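## Bottle and can deposits: what changes in March

The deposit return scheme in Flastusham moves to its second stage in March. Most households will notice two things: more containers count, and there are more places to take them. The rest of this item covers the details people have been asking about at the library desk and by email since the notice went out with the water bills.

### What is covered

From March, the deposit applies to aluminum drink cans, plastic drink bottles and, for the first time, glass bottles that held beer, cider or soda. Wine and spirits bottles are still outside the scheme and go in the glass bank as before. Milk jugs are out too, whatever they are made of. So are cartons and pouches.

The container must carry the deposit mark. It is a small printed loop, usually beside the barcode. Cans bought across the county line don't have it, and the return points will not pay on them. You can still put them in the curbside bin.

Stores are allowed to sell through old stock without the mark until the end of May. During that time you may find two cans of the same drink on the same shelf, one with a deposit and one without. The shelf label should say which is which. Check the receipt if you are unsure, as the deposit has its own line and is not taxed.

### Where to return

There are now seven return points. The two at the Ehlers grocery stores take everything on the list and are open whenever the store is. The one behind the Brarnitero hardware store takes cans and plastic only, and closes at 5 p.m. The bus station point has moved from the north entrance to the covered walkway by the bike racks. The remaining three are at the recycling yard, the high school parking lot and the fairgrounds. The fairgrounds point closes for the county fair in August and reopens when the grounds have been cleared.

Small shops do not have to take containers back, even if they sell them. A few have said they will, and they put a green card in the window. Please don't leave bags outside a shop that has no card.

### How to prepare containers

Empty them. A quick rinse is welcome but not required. Leave the caps on plastic bottles. Do not crush cans before you bring them in, as the reader needs to see the barcode and a flattened can often hides it. This was the most common cause of refused containers in the first stage, ahead of missing labels.

Glass has to be whole. Broken bottles are not accepted at any return point and should go in the household trash, wrapped in newspaper.

The limit is 40 containers per visit at the store points. There is no limit at the recycling yard, where staff will weigh large loads. If you are clearing out after a wedding or a team fundraiser, go straight to the yard.

### Getting your money

The store points print a voucher. You can spend it at the register or exchange it for cash at the service counter. Vouchers are good for a year from the date printed on them. The paper fades in sunlight, so don't keep them on the dashboard.

The other points credit a Flalora card, which is the same card used for the pool and the parking garage. If you have one already, there is nothing to sign up for. If not, cards are free at the town office with proof of address. Credit normally shows by the next morning. It can be used for pool entry and parking or sent to a bank account once a month. 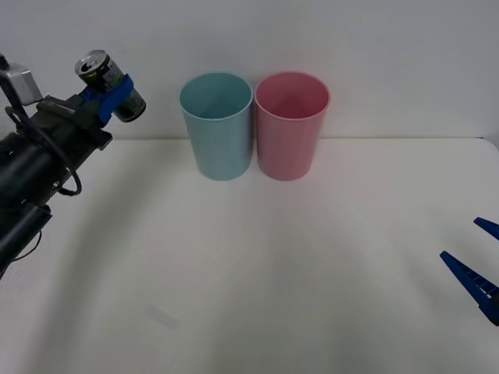 *Aluminum drink cans stay in the scheme in March.*

### Giving the deposit away

Each return point has a donate button. The money goes to one group at a time, and the group changes every three months. In the first stage the donate button raised 1,410 dollars for the food pantry, which used it for a second chest freezer. The spring group is the school music program. Groups that want to be considered for fall can pick up a form at the town office. The form is one page, and it asks for a bank account in the group's name, so informal clubs will need to partner with someone who has one.

### Curbside collection

Curbside pickup is not changing. Deposit containers can still go in the blue bin if you would prefer not to bring them back, but you won't get the deposit. The town keeps it and puts it toward the cost of the trucks. Some residents asked whether other people may take cans out of bins on pickup day. The current rule says no once the bin is at the curb. The council will look at that rule again in April.

Apartment buildings on shared bins can ask for a locked deposit cage. There were enough cages for every building that applied last year, and a second order has been placed. Managers should apply through the town office, and should say whether the cage will stand indoors or out, because the two kinds have different doors.

### Printed guides

We have had 3,000 copies of the new guide printed. They are at the library, the town office and both Ehlers stores, in English and Spanish. A large print version is available at the library desk. The guide lists the old hours for the hardware store point, which were set before the store changed its own closing time. The 5 p.m. closing given in this newsletter is the correct one.

Questions about a refused container or a missing credit should go to the town office. Bring the container or the card with you.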